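Clincombe Toy Library Opens Its Play Kitchen Corner This August

CLINCOMBE – Families who visit the Clincombe Toy Library will have a new place to cook up pretend soup. The play kitchen corner opens on a Friday morning in August, and we can't wait to hear what's on the menu!

The kitchen is child-sized, with a natural wood frame and white panels, and it packs a lot of cooking into a small space.

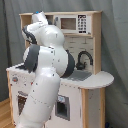
The microwave keypad, faucet and sink in the new play kitchen.

"Kids go for the buttons first, every time," said Aiman Yusof, who runs the library. "Then they find the sink and the dishes never end."

Cooks get a stovetop with a range hood over it, and a small steel pot to get the first meal going. There's an oven as well, down at a height where a three-year-old can check on dinner. 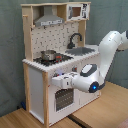
Opening Morning

Doors open at 10 a.m. The first session is for children ages 2 to 5 and their grown-ups, with room for 18 families. Kanyarat Wattanapong will read two picture books about soup, and then the kitchen is open for play.

More than 40 families answered our spring survey, and a kitchen was the thing they asked for most – well ahead of trains, to our surprise.
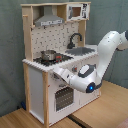
Sessions are free for members. Guests are welcome to try one before joining, and older brothers and sisters can come along too. Please bring socks for everyone.

"My daughter has been serving me invisible noodles for months," said Vikas Bajpai, a member parent. "She's going to love having a real counter to serve them from."
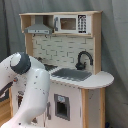
Families can sign up at the front desk or by phone during library hours. Gorazd Nedeljković is happy to answer questions about access, group visits and birthday mornings.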